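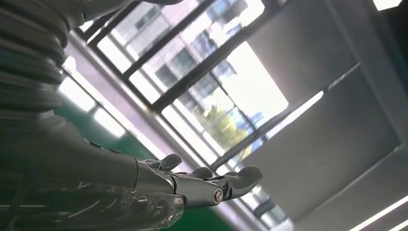
# The parcel bench, May 2019

The window end of the room gets the light and the other end gets the parcels. Someone decided years ago that the two should be kept apart, and the bench has stood on its square of carpet ever since, dark green, a colour I've come to think of as "billiard hall, after the divorce."

## The window end

The big window is the best thing we have. It went in when Undau had the lease, and I'm told they haggled over it for 30 days, then moved out before the first summer. Their loss. On a good morning you can read a smudged address label without putting your glasses on, a service no overhead light has ever offered me.

It does nothing for the temperature. Gerd Bauerfeind keeps a grey cardigan on the back of his chair all year and denies owning it.

## The bench

Everything that comes in a bag gets handled here. Boxes are easy: they have corners and they stay where you put them. A plastic mailing bag has no opinion about which way is up. You set it down flat and it folds over its own label, and then you're smoothing it out with your forearm like a bedsheet.

The green crates came from Jesa in a lot of 12, in a green that very nearly matches the bench and doesn't. I was in favour of the grey ones. The vote went the other way and I've been gracious about it.

The flat platform with the ruler marks along its edges is my favourite thing on the table. I used to keep a tape measure in my pocket for the same job and lost one every season, mostly to Thambiah's delivery driver, who'd borrow it for a minute and take it to the coast. The markings are small, so lean in.

Aseck wanted the whole lot repainted to a single colour last winter. The quote said 80 litres of paint, for a table. We had a cup of tea and left things as they were.

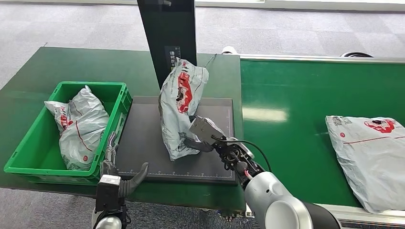 *One bag in the crate, one above the platform, both as crumpled as the day is long. The brighter green on the right is the conveyor belt.*

The carpet tiles are in slightly different shades of grey. The catalogue called this a feature. More pictures once I've tidied the shelf by the door, so don't hold your breath.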